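Update, May: step 4 now covers resealing.

# Storing dried herbs and tea in plastic bags

Clear bags are fine for dried leaves if you keep light and air away from them. I use this method for mint, sage and loose green tea.

## Before you start

Make sure the leaves are fully dry. A stem should snap when you bend it. If it bends, give the leaves another night on the rack.

## Steps

1. Put the leaves in the bag whole. Crushed leaves lose their smell faster.
2. Leave 5 cm free at the top for the seal.
3. Lay the bag flat and press the air out, working from the bottom toward the opening.
4. Seal the bag. Each time you open it, press the air out again before you close it.
5. Write the name and month on a strip of tape. Marker on bare plastic rubs off.

Keep the bags in a closed cupboard, away from the stove. The shelf over the kettle is a bad spot – steam gets in every time a bag is opened.

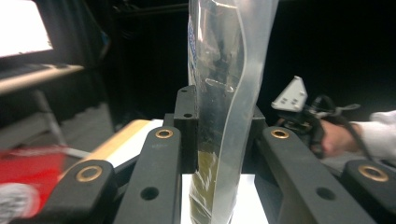 Check the bags after seven days. If you see fog on the inside of the plastic, the leaves went in too early. Take them out and dry them again in the oven on its lowest setting with the door open a little. Throw out anything that smells musty.

Mint and sage keep for a year this way. Green tea is best within six months. Basil turns brown whatever you do, so I freeze it.

Chia-jung Lu wrote to ask about paper bags. They work for the first week or two of drying, but they let damp air in – move the leaves to plastic or a jar after that.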